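Priltberg says its small-parts sorter picks right 97 percent of the time. The lead technician at the Conneely bench, who asked not to be named, laughed at that.

"On their table, with their parts," she said. "We got 85 on ours."

The trouble came in January. Trained on demonstrations made with hand-held grippers, the arm closed on a USB adapter, missed, and kept closing. The force limit never tripped. Two printed fingers cracked and a chip landed near someone's face.

"The log said 'pick complete,'" she told me. "It had nothing. It was holding air and it was pleased with itself."

Her team has gone back to collecting demonstrations by hand, a small metal part on a white table.

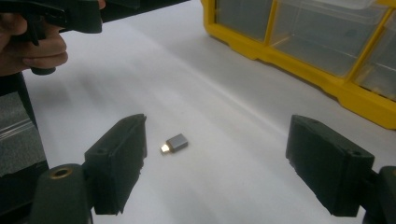
Will more data fix it?

Priltberg thinks so. She doesn't - or not yet.

"A force limit that doesn't trip is a force limit problem. You don't train that away." She has asked for the controller code twice. What she got was a brochure for Piltar, the next model.

Comments

gamau_bench: We saw the same false "complete" at Gamau. Check your current sensor offset.

oldfitter: 85 on whose count?

rk2: So were they wearing safety glasses or not? Article doesn't say.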